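How I draw an energy Sankey from my own meter readings

I get asked fairly often how I make the home energy diagrams on this blog, so I've finally written it down. You don't need much: a year of bills, a spreadsheet and a free evening (maybe two if your filing is like mine).

1. Gather your numbers

Put everything in kWh before you do anything else. My electricity for the year came to 3822 kWh, and the bill gives it in that unit already. Gas is often metered in cubic metres, but look on the back page, as the supplier normally prints the converted figure there too.

2. Split them up

This is the fun bit! I plugged a Sani energy monitor into one appliance after another and left it for a week each time. The freezer used 114 kWh over the year once I'd scaled it up, far less than I'd feared. Lighting I just worked out from the bulbs. Whatever is left over goes into a flow called "other", and mine was over 200 kWh, so don't feel bad if yours is fat as well.

I do a rough version in pencil at the table first, sources on the left and uses on the right, and only then open the laptop.

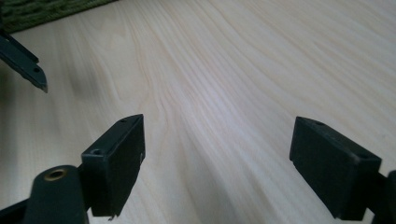
3. Type in the flows

I use Rimum, but any Sankey program will do. Each line needs a source, a target and a value:

Grid, House, 3822
House, Freezer, 114

Carry on until what goes into "House" matches what comes out. If it doesn't, the program leaves an ugly step in the arrow, and it's nearly always a typo.

4. Tidy it

Pick one colour per fuel and stick to it. Keep the thickest arrow at the top, and write the unit somewhere on the page (I forgot on my first 2 diagrams and had emails about it).

Next I want to try the whole of Clolleck, if I can get hold of the street lighting figures.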